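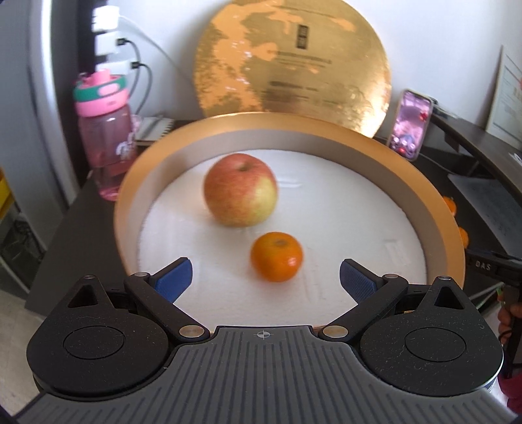 La pinza de mano, abierta ante una mandarina y una manzana.

Llevo semanas leyendo el folleto de Callo, el paquete que Inedico ofrece a las empresas que quieren enseñar a sus robots a manipular objetos cotidianos, y sigo sin saber qué se compra exactamente. La tarifa está clara: 1.696 euros por el equipo y 45 al mes por el procesamiento. Lo demás se cuenta con adjetivos.

La idea es sensata. Una persona coge y suelta cosas en su propia mesa con una pinza manual, la cámara lo registra y de ahí saldrá algún día un brazo capaz de ordenar una cocina. Farzana Munshi, que lleva la parte comercial, me habló de «datos de la vida real». Le pregunté cuántas casas, cuántas manos distintas, cuánta fruta golpeada o resbaladiza. Me remitió al folleto.

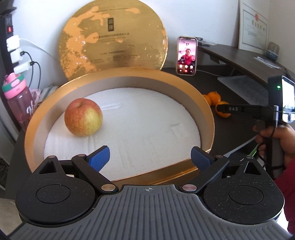
Una manzana sobre espuma blanca, dentro de una caja de borde dorado, es un problema amable. No rueda lejos, contrasta con el fondo y cabe entre los dedos. Quien haya vaciado una bolsa de la compra sabe que lo difícil viene con el racimo de uvas o el tomate maduro debajo de las patatas. El catálogo presume de 2.642 secuencias; me gustaría saber en cuántas hay algo que se pueda aplastar.

Kamol Panyasiri, que probó el servicio en mayo para un almacén pequeño, me defendió las almohadillas azules: agarran bien, dice, y la muñeca se cansa menos que con otros mandos. Le creo. Pero 17 páginas de contrato y ni una sobre qué pasa con lo que se ve al fondo de cada grabación, sean papeles, pantallas o paredes, me parecen pocas garantías para algo que se usa en el escritorio de uno.

Yo esperaría a la próxima versión del contrato antes de firmar.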